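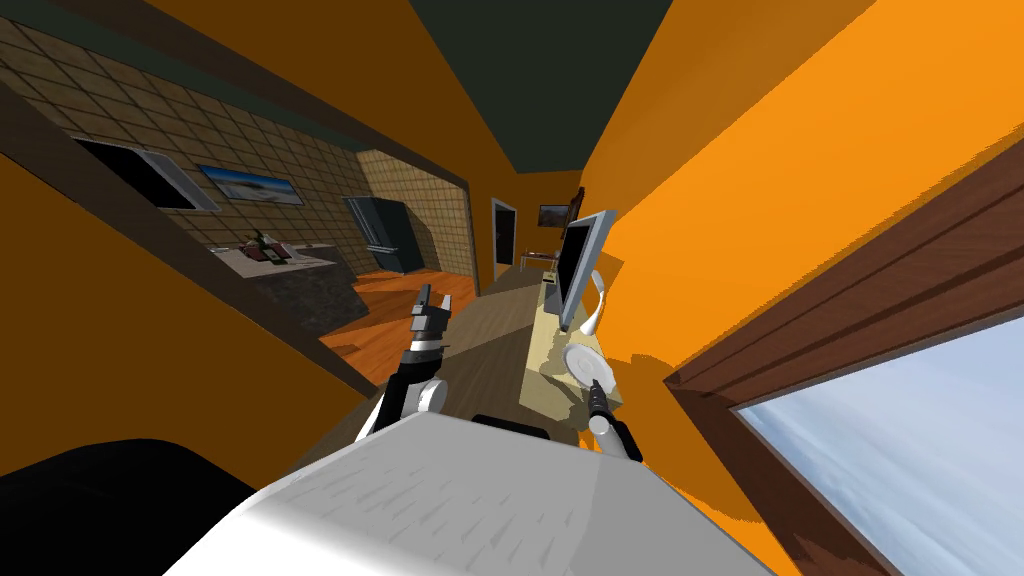
*A beige timber desk against an orange wall, screen dark.*

I painted my study orange in September, and I'd do it again tomorrow. The tin said Sirkdale Clay, which sounds like something you'd scrape off your gumboots, but on the wall it's pure apricot jam! Mum hates it. My neighbour reckons it's like working inside a pumpkin (she's since borrowed my roller, mind you).

The whole job cost me $85 plus a servo pie, and I had enough left over for the back of the dunny door. Two coats, a bit of swearing around the skirting boards, done by tea. I'd been quoted $300 for a single wall, so I was feeling pretty smug.

Next up is the hallway. I'm tossing up between a mossy green and a second tin of the Clay.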